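The Eggplant Budget
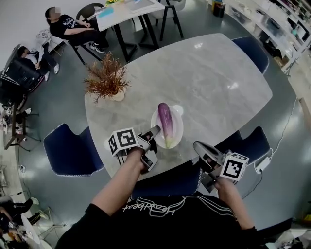

The money had to be spent by Saturday, and I still hadn't picked a vendor! Darnex wanted 596 a pair for their grippers, cables extra (cables are always extra). Drivex was cheaper, but shipping out of Dukano took 11 weeks, and I'd already promised the boss we'd be running by July. So I pulled up a chair in the demo room and watched one purple eggplant sitting on a white plate, with a gray gripper on either side of it, and I thought, okay, that's my whole year right there.

"How many pairs?" the Aguirre rep asked me.

"Four," I said, and then I remembered the chargers, and the spare fingers, and the tables we'd need, and my stomach did a little flip. "Two. Two pairs, and a quote on the other two."

She typed it in, cheerful as anything, and asked if I wanted the service plan. I looked over at the eggplant again. I told her I'd need to call upstairs.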